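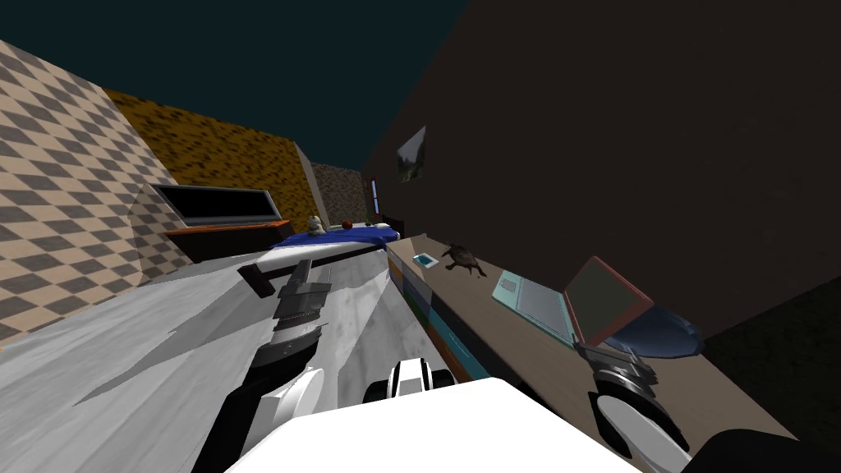

Bedroom with the TV on the low cabinet.

Two months with the Rullberg power bank now, so a few notes. It's the 100 watt one, bought to replace an old Toma that took all night to fill.

Charging first. My laptop goes from empty to 50 percent in a little under an hour while I work on it. The phone gets there faster, but I never timed it.

There are 2 USB-C ports and one older USB port. Use both USB-C ports together and the power gets split. The box doesn't say how. My laptop still charges, just slower.

It gets warm with the laptop plugged in. Bartosz Sikora asked about that. Warm, never too hot to hold, and it cools down once you unplug.

The display on the Rullberg shows percent left and nothing else. The Toma had four lights and you guessed. At night I turn it face down, it's bright enough to bother me. On a dark brown surface like the one behind that blue vase-like thing, a black power bank would be hard to find with the lights off, so get the white one if they have it.

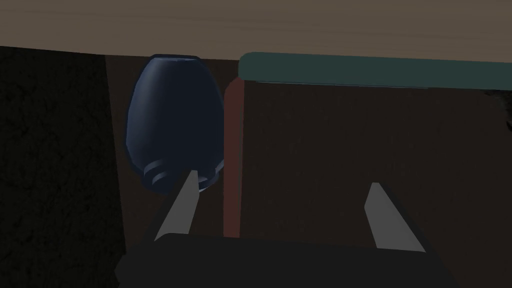 Cable matters more than I expected. The one in the box is short and stiff. I swapped it for a Nendum cable and that one has been fine — longer, and it bends. If yours is going to sit on wood like the pale brown stretch there, the rubber feet help, mine slid around before I stuck them on.

Safta Bucur has the smaller model and gets one full phone charge less out of it. Lighter in a bag though.

Still to test: leaving it alone for 8 weeks to see how much it loses. Will post the number in May.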